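4.2 How members work with small boards at the shared tables

Much of what we learned in Osville came from simply sitting at the white tables through the long August afternoons and watching people handle small circuit boards. We had gone in expecting to write mostly about soldering, and we do come back to soldering in Section 5, but what filled our notebooks was the quieter part of the work: the turning over, the squinting, the long stretches in which a person looks at a board and says very little. Ebbe Skjelbred, who kept the fullest notes of any of us, took to calling these stretches "the reading," and the name stuck with the rest of the group.

Reading a board seems to be a bodily business. Members rested one end on their fingers, tilted it toward the window, brought it close to their glasses and then moved it away again. Power distribution boards were read differently from the others, and more slowly. Their connectors are chunky and stand well clear of the surface, so people tended to begin with those and work inward, following each one back to the copper it feeds. Phúc Văn told us that he never trusts a board until he has "gone along it like a street," and several of the newer members had plainly picked up the habit from him (and, in two cases, the phrase as well).

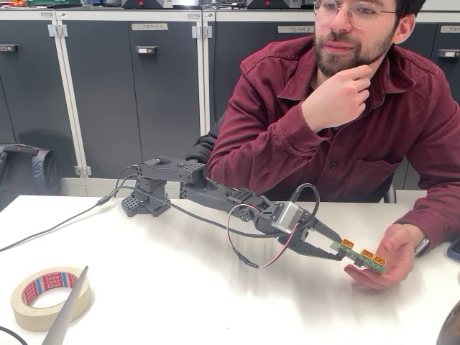 Figure 4. Looking over a narrow green board with three yellow-orange connectors at one of the tables.

Talk during the reading was sparse but by no means absent. Lâm Sầm would hum, and then ask a question of whoever happened to be sitting nearest, often without looking up. The questions were seldom requests for an answer. "Would you have put those two so close together?" she asked Phong Khương one Monday, about a pair of plugs on a board she had brought in from home, and the two of them went on to spend the better part of an hour on cable bend, finger room and the nuisance of unplugging one thing without tugging at its neighbor. We have quoted from that conversation at length in Appendix B, and we would encourage readers with an interest in layout to look at it, as we could not do it justice in a paragraph.

Of the 50 reading episodes we coded, 16 ended with a change penciled onto a drawing and the remainder with the board going back into its bag or box. We were tempted at first to treat the second group as episodes in which nothing happened. Thịnh Hà persuaded us otherwise. When he went back through the interviews he found members describing those same afternoons warmly and in detail, as the time when they had come to know a board well enough to build around it.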